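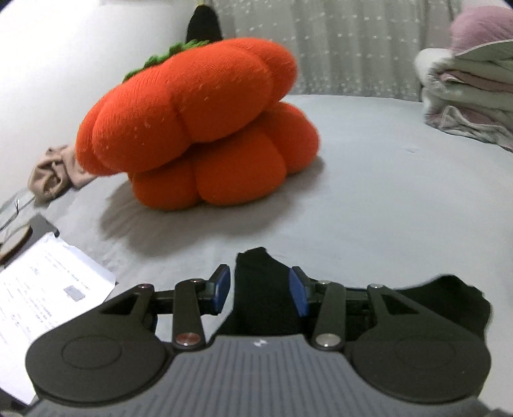

Words by R. Değirmenci

In Busau the wool shop closes for lunch, and for one hour the street is quiet. I know this because in my first winter in the town I stood in front of the door more than once, with a half-finished sleeve in my bag and no yarn to finish it. I had not read the sign properly. My knowledge of the language was then good enough for prices and for the weather, and the sign was handwritten.

I came to knitting late, at 40, and I came to it in a foreign country. My grandmother could knit without looking, but she never taught me and I never asked. So the first words I have for all these movements are not from my mother tongue. I still have no name at home for "yarn over" or "slip stitch". When I telephone my sister and she wants to know what I am making, I must describe it with my hands, and on the telephone this does not help much.

The evening group meets in the back room of Ondik, a café near the old tram depot. The tables are pushed together and the coffee is bad, but the lamps are strong. People bring whatever they have on the needles. There are always socks. There are baby blankets which have been started for one child and are given to the next one. In May, when it is already too warm to have a heavy cardigan on your knees, the small things appear: vegetables, fruit, animals with long ears, cushions in the form of something you could eat.

I used to look down a little on these small things. A pullover has a purpose and a knitted turnip has not. I changed my opinion when I tried to make one. Round shapes are difficult. You must increase so slowly that the eye does not notice it, and then decrease in the same way, and if you stuff it too firmly the stitches open and the filling shows through. If you stuff too little, it becomes flat after one week on a shelf. For the deep lines on a pumpkin you pull a strong thread from the top to the bottom and back again, and each time you have to pull with the same force. My first one had a fat side and a thin side. It could only stand with the help of a book.

The yarn also has its opinion. Most of us in the group buy from Plerkelero, a small mill one hour to the south, which spins a plain wool with a slightly dry touch. A ball costs more than acrylic, and there were evenings when this was discussed with some heat. I have used both. For toys which will be washed often I take acrylic and I do not feel guilty. For anything worn on the skin I wait until I can pay for the wool.

The mill can be visited if you write to them before. I went by bus, on 15 May 2019, with a rucksack which was empty in the morning and very full in the evening. The building has two floors and the noise is on the lower one. Upstairs are the dyed hanks, hung by colour on long poles, and a table where you can lay them side by side in the light from the window. Orange is the hardest to repeat, they told us there. Two lots dyed in the same week can look like cousins but not like twins. Since then I buy enough for the whole piece at one time, and I put one more ball in the basket - for safety.

What I like in the group is the way of correcting. At work, when I make a mistake in the language, people are polite and say nothing, and so I make the same mistake for years. At the knitting table a hand comes from the left side, takes the needles from me, goes back three rows, and returns them. There is no offence in it. I learned the past tense in the same manner, between the rows, when someone repeated my sentence in the right form and continued with her story.

Now I go also on the evenings when I am tired. I have a blanket in progress, 45 squares when it is ready, in the greys and greens that were left in my cupboard. The squares do not have all the same size. An older member of the table has told me that I can hide this in the border, and has drawn on a napkin how to do it. The napkin is in my bag, next to the bus timetable.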